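Can a robot tidy up after the kids yet?

Sort of. Slowly. With someone stood near the off switch.

I ask because my kitchen floor in Mudgway is, as of 2 this afternoon, mostly bricks. Had them under the sofa, in the dog's bed, one in a slipper. And every few months somebody sends me a clip of a machine folding a towel and says there you go, another year or two and you'll never lift a finger. I've been told another year or two since I was at school.
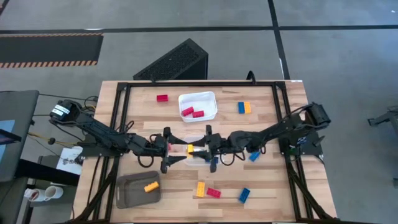 By the Tromard columnist
Home & Work | April | 25 comments

So, bricks. Red, yellow, blue, and a few tubs to put them in. A job you'd give a four year old, and the four year old would moan but they'd do it. Two arms, one little yellow brick held between them. That's the level we are at and I don't mean it as a sneer. Picking up a small hard thing that could be lying any way up is difficult. My own fingers make a mess of it before coffee.

People muddle up two sorts of chore. There's the sort where everything stays put. Hernlow, the packing place out past the ring road, where I did a summer on the line, had machines doing that years ago. Same box, same spot, roughly 3000 a shift, and if one turned up sideways the whole line stopped and a man came out with a stick. Brilliant at it. Useless at anything else.

Then there's the sort where nothing stays put. That's a house. It's also most of a small workshop if we're being fair, the bit with the odd screws and the drawer that sticks. Nobody's bolted my laundry to a jig.

What's changed is the second sort is being tried at all. A brick gripped by its sides, studs up, bins waiting close by. Fine. Good even. I'd of laughed at that ten years ago.
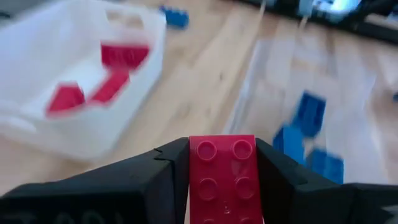 What I'd want before I paid for one

A price, for a start. Menham had a secondhand arm in the window at 1319 quid, just the arm, no brain, no table. I could get a lot of tidying done by my neighbour's teenager for that.

Then the boring stuff. Does it know when it's dropped one. Does it carry on if the dog walks through, or if I move the tub while it's reaching. Can it tell a brick from a boiled sweet. Will it do a whole floor while I'm out, not a tabletop while I watch.

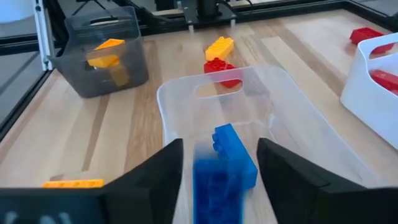 And speed. I don't much care if it's slow, to be honest, a dishwasher is slow and I love mine like family. Slow is fine if I'm in bed. Slow and needs watching is just a hobby.

My guess, and it is a guess: workshops first. Sorting parts, loading trays, the dull end of the bench, where you can fence off a corner and leave the mess inside it. Homes a good while after that, and stairs last of all. Anyone selling you teh full butler before then wants your deposit.

Anyway. Going to do the floor now, by hand, shoes on.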